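### 3.2 Label wording and search time

Labels at the Mellitz and Sosen sites were written by different contractors, and the same function often had two names. We collected 1,628 label texts and sorted them by length and word choice. Labels longer than 44 characters were split before coding. Two coders worked separately and settled differences by discussion.

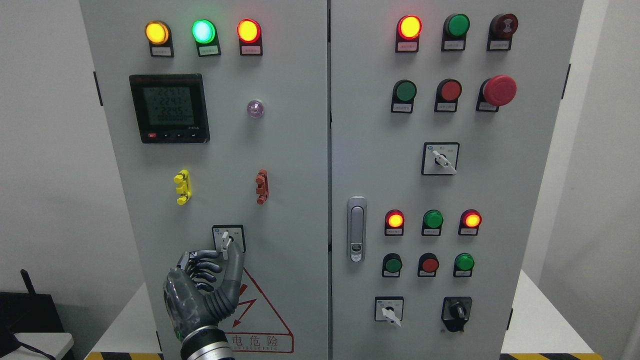

**Figure 2.** Control cabinet with indicator lamps and push buttons above small white label plates.

Operators with under 10 months on the job took longer to find controls whose labels used abbreviations.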